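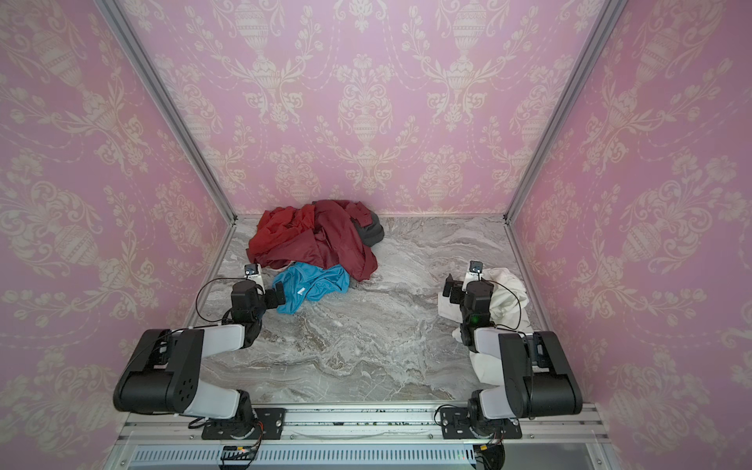

Nuvbridge today releases the results of its laundry habits survey, and the company would like to begin by lowering expectations. The survey will not change anyone's life. It asked 1095 households what happens to clean clothes between the dryer and the drawer, and the most common answer was a pile. A dark red garment on top, a crumpled blue shirt in front of it, a bit of white showing at the bottom and something dark underneath that could be anything: most people who took part would know that pile on sight. The clothing business has spent decades selling ways to get rid of it. Nuvbridge sells some of those products too, and is no longer sure they do what the packaging says.

Of the households surveyed, 459 said they own at least one product bought to make folding faster or neater. That includes folding boards, drawer dividers, stacking trays and the kind of shelf insert that arrives flat and stays flat. Asked whether they had used any of these in the past month, 197 of those owners said yes. The rest said the product was in a closet, under a bed or, in a good number of cases, underneath clothes that needed folding.

Nuvbridge did not enjoy reading this. The company has sold its own folding board for five years and had assumed that people who bought one used it.

The survey was carried out in August by mail and by phone in the Pinheiro and Drirau sales areas. It has limits, and they should be stated plainly. People answered for themselves, and people are known to be generous when describing their own housekeeping. Nobody went into a home to check. Those who agreed to answer questions about laundry may also care more about it than those who hung up. For these reasons the company makes no claim that the figures hold for the whole country, and would ask that they not be repeated as if they did.

With that said, some answers came up often enough to be worth passing on.

Households that sorted clothes by person before folding reported fewer arguments than households that sorted by type of garment. The company has no idea if one causes the other. It may be that families who get along well also happen to own more baskets.

Shirts were named as the item most likely to be left for last, ahead of fitted sheets, which surprised the staff at Nuvbridge, several of whom had bet on the sheets. Many people said they gave up on a shirt when the sleeves would not lie flat. A smaller group said they hang every shirt they own and have stopped thinking about it. On the evidence so far, the second group seems happier.

White items were often kept apart in a heap of their own, even by people who wash everything together. When asked why, most said it was how they were taught.

As for the popular methods – rolling, filing clothes upright, folding into thirds and then thirds again – the survey found people who swear by each and people who quit each within weeks. Nuvbridge has printed step-by-step cards for all of these at one time or another. It now doubts that the method matters very much. What seemed to count was whether the drawer had room in it. A full drawer defeated every method that was named.

The company is therefore making some changes. The card inside the Korevska folding board will no longer promise to "cut folding time in half," a claim Nuvbridge has gone back to look at and cannot support. The new card says that the board makes shirts come out the same size, and that owners should remove what they do not wear from a drawer before trying to put more into it. The price of the board stays the same. Customers who bought a Korevska board on the strength of the old wording may return it for a refund, with or without the box.

A planned second product, a large divided tray for sorting clothes straight from the dryer, has been put on hold. Early testers in Drirau liked it for the first few loads and then began keeping other things in it, mainly mail. The company would rather find out why before making more of them.

Nuvbridge will run the survey again next August with the same questions, plus new ones on closets and floor space. It also hopes to ask the same households how their Korevska boards are holding up, if they can find them. Readers who disagree with any of the above are welcome to write in, and letters from owners of the folding board will be read first.

About Nuvbridge

Nuvbridge makes and sells household storage and laundry goods, including the Korevska folding board. Copies of the full survey questions and answers are free on request from the company's press desk, which is open from 9 a.m. to 4 p.m.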